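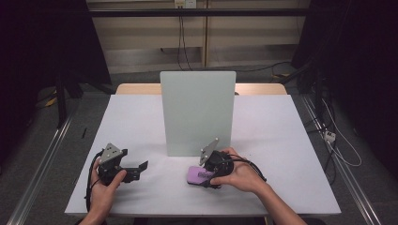
Album reviewers wanted (2)

Ovance is a music site with 1,060 subscribers, most of whom write in to say we got it wrong. We need two more people for them to write in about.

You would review one new record a fortnight, 400 words each, starting in September. Guitars mainly, though the last editor left us a soft spot for Belgian synth pop and we haven't shaken it off. You'll get the music a week early if the label likes us and on release day if it has read us.

We pay £200 a month, on time, which we gather is unusual. Gig tickets come up now and then, usually for the Ekard Rooms in Bulldale, where the sound is poor and the chips are good.

You should have listened to the whole album, including track nine. You needn't have a degree, a podcast or a view on vinyl. Anyone who uses "sonic landscape" will be asked to draw it.

To apply, send us a review of any record you've changed your mind about, plus a line on where you live and what you last paid to see live. Please don't review the new Lecomte. We have eleven of those already and they all call it "a grower".

Closing date: Feb 28, 2020. We reply to everyone, slowly.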